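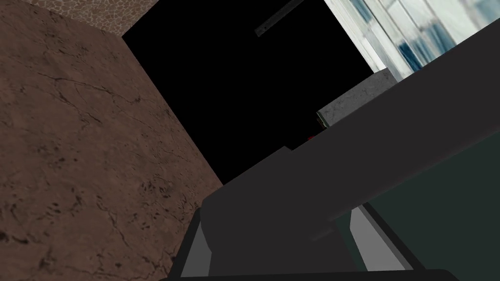
Simulated view at the gripper, with the cracked brown surface at left.

Minutes, Simulation Fault Review
Otlow project, February 3, 2019

Present: Balakrishnan Murthy (chair), Wulan Kusuma, Manikandan Alva, Saranya Kandasamy (minutes)
Apologies: Sérgio Correia

1. Minutes of the last meeting
Accepted with one correction. The spare workstation is at Jurkport and has not been moved.

2. Arm stops in simulation
Wulan reported on the overnight batch. Of 281 runs, 39 ended in a protective stop during the final approach. The log gives joint torque over limit each time. No hardware was involved.

Manikandan thinks the collision shapes are larger than the drawn ones, so the arm registers contact early. Wulan was not convinced. She reran 24 of the stopped cases with the old shapes and most of them stopped again. She suspects the speed limit near contact, which was edited in the last release.

Balakrishnan asked that both be tested, one change at a time. Raising the torque limit was raised and turned down.

The views were gone through on screen. In the second one the fingers stand on either side of the tall dark gray part, with the curved purple surface to its left. Saranya asked how much clearance the planner assumes at that point. Manikandan did not have the figure and will look it up.

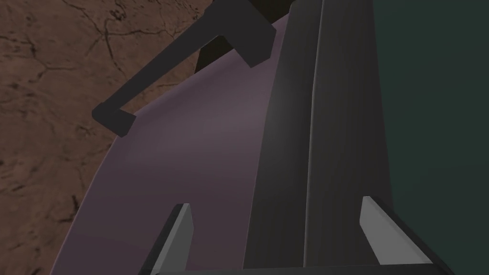

3. Transfer to the Poduval cell
On hold until item 2 is closed. Sérgio to tell Nirnateck that the June date may move.

4. Actions
Wulan: restore the old speed limit and repeat 100 runs.
Manikandan: compare collision and drawn shapes; report the clearance figure.
Saranya: send the stop logs to Sérgio.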